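By the time Milovan Obradović came in with his coffee, I had opened and closed my imaginary bakery so many times I was starting to smell bread.

"How many?" he said.

"127," I said. "Ask me again at lunch!"

I'd taken the job at Grollside in April thinking I'd be around robots all day, and what I got was a pair of fingers on a handle. You hold the thing, you do the chore, the policy learns from what the fingers saw. Juwita Raju had a theory about it, and her theory was my whole life that month. She figured we were teaching with demos that were too clean. Everybody reached for the rack perfectly, every single time, so the arm over at our Ratside building never learned what to do when it was a little bit off (and it was always a little bit off).

So she wanted me to fumble. On purpose! Come in too high, drift left, fix it, keep going.

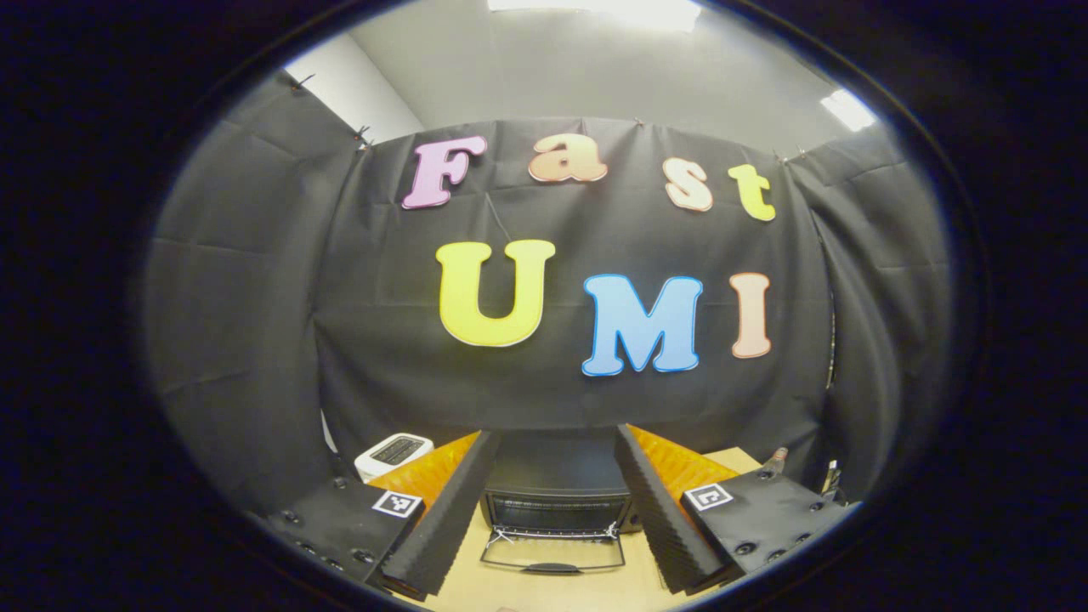

Caption: The oven corner at Grollside, from the fingers' side.

You would not believe how hard it is to mess up on purpose. My first batch looked like a bad actor tripping over a rug. Milovan watched a few and laughed until he had to sit down, and then he tried it himself and was worse, which cheered me up a lot. After that I quit planning the mistakes. I'd look up at the big pastel letters on the curtain, start reaching, and look back down halfway through. Real mistakes, real fixes.

We stopped at 286 demos. Juwita trained on them overnight and drove to Ratside before I was awake, and at 7 in the morning my phone rang.

"It missed the rack," she said.

My stomach dropped. "Oh no."

"No, listen. It missed, and it backed up, and it went again and got it. Four times now. The old one just pushed on air until I hit the stop."

I could hear the arm whirring behind her, and then a clunk, and then Juwita yelling something happy at the arm, or maybe at me. I was standing in my kitchen in one sock, holding my own toaster lever down for no reason.

"So what do we do next?" I asked.

"Jars," she said. "Can you be bad at jars?"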